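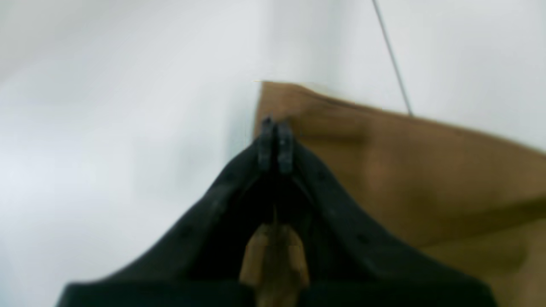

怎样把牛皮纸裁得整齐、折得服帖

上个月帮朋友包一批手工皂,又把家里那卷牛皮纸翻了出来。包到后半夜,我先生在旁边看了半天,说你这个折角的办法应该写下来,省得每年都有人来问。想想也是,那就泡杯茶,慢慢写吧,写得啰嗦一点,大家别嫌弃。

要准备的东西

牛皮纸一张,60克的就够用,太厚了折角会鼓起来。一把钢尺,一把裁纸刀,一块垫板,一支削尖的铅笔。折痕我习惯用骨刀来压,没有的话,拿一把旧的木勺柄也行,我用了好些年呢!

第一步:让纸躺平

卷着的纸刚打开总是要往回翘,这时候千万别急着量。把它反着卷一卷,松开,再用几本厚书压住四边,放一个晚上。我一般晚饭后压上,第二天早上起来就很听话了。

第二步:量尺寸

绕盒子一圈的长度,再加2厘米做搭边。宽度呢,是盒子的长度,加上两头各盖住盒子高度的三分之二。铅笔轻轻点个记号就好,画在反面,画重了以后擦起来会起毛。

第三步:裁

钢尺按稳,刀立得斜一点,第一刀只是浅浅地走一遍,第二刀再裁透。Selma教我的时候总说“手不要赶”,我那时候嫌她慢,后来裁坏了好几张,才知道她是对的。

第四步:压折痕

先别包,把要折的地方全部折一遍,从中间往两边压。折的时候一只手捏住纸角,对齐了再松手,角对准了,后面的边自然就直了。如果发现歪了,别在旧折痕旁边硬折一道,把纸翻过来重新压平,换反面来用,也蛮好看的。

第五步:包起来

盒子放在纸中央,两边拉紧,搭边压在底下,贴一小条纸胶带。两头先把左右往里折,再把上面盖下来,最后折下面那一片,这样接口就藏在底部了。

几个小提醒

天气潮的时候(像七月那阵子)纸会发软,裁之前放在通风的屋子里晾一晾。裁剩的窄条也别扔,可以绕在盒子中间当腰封,或者剪成小吊牌,写上收礼人的名字,打个孔穿一根麻绳。我有一只饼干铁盒专门装这些碎纸,现在已经快盖不上了。

下回有空,再写写圆罐子怎么包,那个要打褶,稍微麻烦些。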